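Workshop Tips: Setting Up a Robot Arm on a Shared Bench

Members of the Ruchti workshop who are building an arm station should allow 30 minutes for bench preparation. Bolt the base to a metal plate before any tool is fitted, and keep the packing boxes until the build is complete.

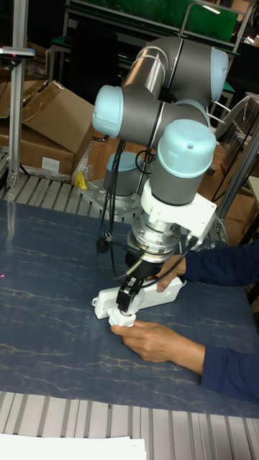 Cable routing deserves more care than it usually receives. Leave enough slack for the wrist to turn fully, then check each loop by hand at low speed. Small items are best held during early trials – a power strip will slide on a smooth mat, and a hand resting on its far end keeps it in place while the gripper is at the plug. Sleeves should fit closely at the wrist.

Set the gripping force low and raise it in steps of 2. Stop at the first setting that holds.
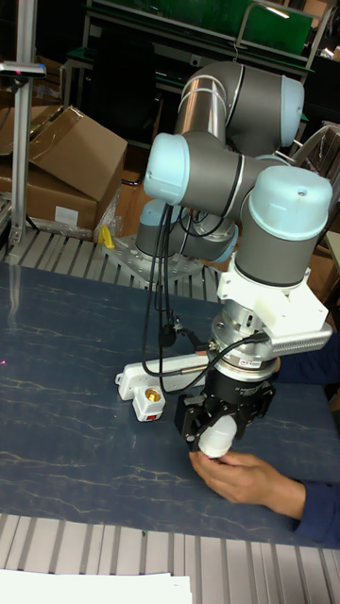 Balthasar Leitner

Rounded parts call for a further precaution. Keep a cupped hand under the piece until the grip has been tested, and agree on a spoken signal before the fingers are opened. Fingertip pads should be wiped after every 5 trials. Replacement pads are kept in the Ulau drawer and must be signed out before Tuesday's session.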